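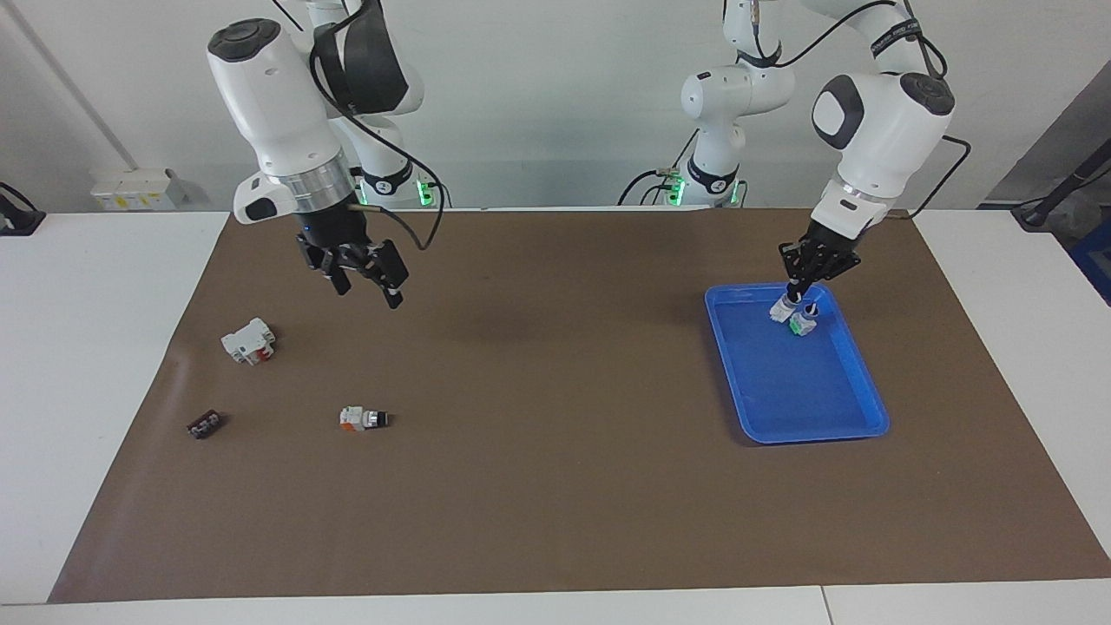

Figure 4. Brown work surface with two robot arms above it. The gripper of the right arm is open and holds nothing.

3.2 Surface color and reading comfort

Most earlier work on desk color asked people to rate samples they held in the hand. A small sample tells us little about how a color feels when it fills the lower part of a person's view for a whole morning. Sjöberg's survey of offices in Bostska made this point, and we designed the second part of our study around it.

We recruited 112 adults from the Vanmont area. All had normal or corrected vision, and none had taken part in the first study. Each person read printed text at a desk in one of four surface colors: white, pale gray, green, or brown. A session lasted 90 minutes, with a short break in the middle. The texts were travel articles of even length and difficulty, printed in black on uncoated white paper. Room lighting was held constant, and window blinds stayed closed.

Participants rated eye comfort, glare, and general liking of the desk at the start, at the break, and at the end. They also marked any point in the text where they lost their place. Fitzgerald Nakamura scored these marks without knowing which desk had been used.

Ratings at the start favored white and pale gray. By the end of the session, the order had changed. Comfort fell most at the white desk and least at the brown one, with green close behind brown. Glare ratings followed the same pattern. Liking did not. Several people who reported the least glare at the brown desk still said they would not choose it for their own office, and described it as dull or old-fashioned.

Lost-place marks were few in all four groups, and the differences between groups were too small to interpret. We had expected more of them at the white desk. The texts may have been too easy, a problem Zeng also met with short news items.

Age had a modest effect. Older readers gave lower comfort ratings overall, but the ranking of the colors was the same for them as for younger readers. Wearing glasses made no clear difference.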